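### 3.2 Simulated cell

All course work was done in simulation during the first half of the term. The cell was modeled by the teaching staff and handed to the students as a finished scene, so that each group began with the same table, the same two arms and the same lighting. Groups were free to change the control code but not the layout. The scene runs in Samel, a small simulator kept up by our department, and students reached it through the lab machines or from home.

Each group received the view from the wrist of the arm as its main input. Before any part was handled, the groups had to write a routine that opened the gripper, moved it clear of the table and held it still over the floor. The plank floor has knots, seams and uneven tones, and several groups found that their first segmentation code picked these up as parts. The lens model also bends straight lines toward the borders of the view, and students had to correct for this before they could measure anything.

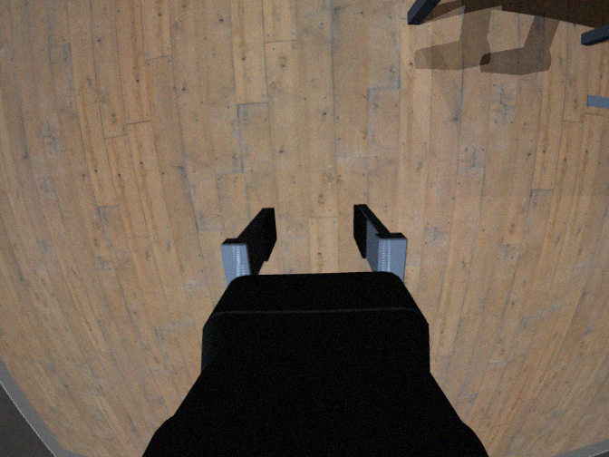

### 3.3 Picking task

The main task, which the students named Rullerer, was to take golden cylinders one at a time from a round tray and place them in a blue bin. The tray has a raised rim, and most of the trouble in the early weeks came from it. A gripper that came down at a slant would touch the rim before its fingers reached a part. The group led by Mirjam Mayrhofer dealt with this by keeping the wrist vertical over the tray and turning it only after the fingers had cleared the rim — a simple rule that the other groups later took over.

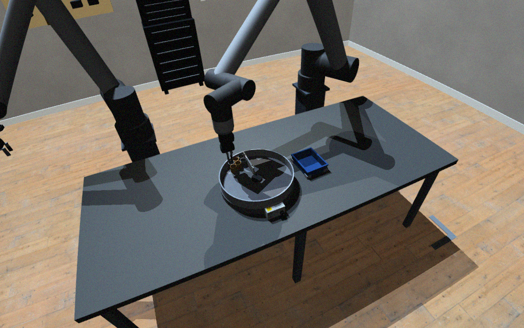
*Figure 2. Simulated cell with two arms, the round tray and the blue bin. The gripper is lowered inside the tray, near its left rim.*

Over the course, 17 students in five groups logged 3897 attempts. Of these, 1256 were made with the vertical rule in place. An attempt counted as a success if the cylinder came to rest inside the bin and no other part left the tray. Parts that were dropped back into the tray were counted as failures, even when a second try followed at once.

Students also kept a written log of every change to their code. We use these logs in Section 4 to compare how the groups found and fixed errors. Two logs had gaps in March, when the groups moved to a new version of the simulator, and those weeks are left out of the comparison.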